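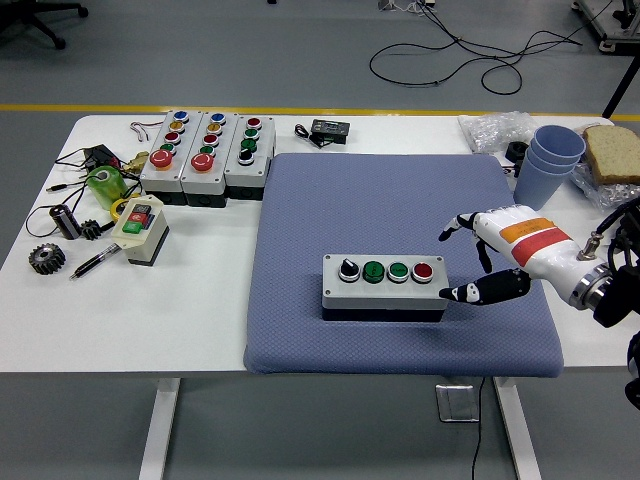 We moved into the house in Gisoncombe with a cream stair carpet, two children and a dog who likes the river, so you can guess how that went. By December the bottom three treads were the colour of weak tea. I'd been paying a man to come and do them every spring, and then he retired, so I bought a Vadena 403 steam mop from the big hardware place in Dredbridge and I've been using it on pretty much everything with a hard surface, plus a few things without one.

First things first, it's heavy. The head is fine once it's gliding about on the kitchen floor, but carry it upstairs with a full tank and you'll know about it the next morning. My old Kahraman was a feather by comparison (though it also leaked from day one, so swings and roundabouts).

Setting up was easy enough. The handle clicks in, the pad goes on with hook-and-loop strips, and you fill the tank with the little jug they give you. Do use the jug! I tried going straight from the tap and got water down the back of the thing, all over my slippers. It heats up in the time it takes me to move the kitchen chairs out of the way, and there's a light on the handle that changes from red to blue when it's ready. My only moan is that the light is on the underside, so you have to tip the whole mop back to see it.

On tiles it's brilliant. Our kitchen floor is one of those pale matt ones that shows every footprint, and the grout had gone a sort of mushroom grey. Two slow goes over it on the high setting and the lines by the cooker came up properly light again. The patch by the back door needed a scrub with an old toothbrush afterwards, but I think that patch is older than me.

Laminate I'm more careful with. I use the low setting, keep it moving and never park it while I answer the door. No lifting so far, touch wood, though I'd check with whoever made your flooring before you take my word for it.

Now, the carpet. You get a plastic glider that clips under the head, and the box makes quite a song and dance about "refreshing" rugs and carpets. Refreshing is the word. It perks up the pile and takes away that doggy smell for a good few days, and the landing looked lovely after. It does not get stains out. I went over the tea-coloured treads three times one Wednesday evening and all I had to show for it was warm tea-coloured treads. For those I've gone back to a spray and a white cloth, blotting like mad, and I'll get someone in for a proper clean when the weather turns.

The glider is also a pain to get off. It wants a good stamp with your heel while you pull the handle up, and it's hot, so keep your shoes on.

Pads wash well. You get 2 in the box and I'd buy another set straight away, as one pad does our kitchen and hall and after that you're only pushing muck about. No fabric softener with them, it stops them soaking anything up (learnt that the dull way, with a very streaky bathroom).

Other bits and bobs:

- The cord reaches from the hall socket to the far end of the kitchen, but only just.
- It stands up on its own, on a hard floor anyway. On carpet it sulks and falls over.
- The tank is see-through, so you can tell when it's running low.
- It hisses quite loudly and the dog leaves the room.

Would I buy it again? For the kitchen and bathroom, yes, without much thought. If you've mostly got carpet I'd put the money towards a proper carpet washer, or hire one for the weekend. I've knocked a star off for the weight and half a one for that glider, so call it three and a half. I'll add a note if the seal on the tank goes, since that's what did for the Kahraman.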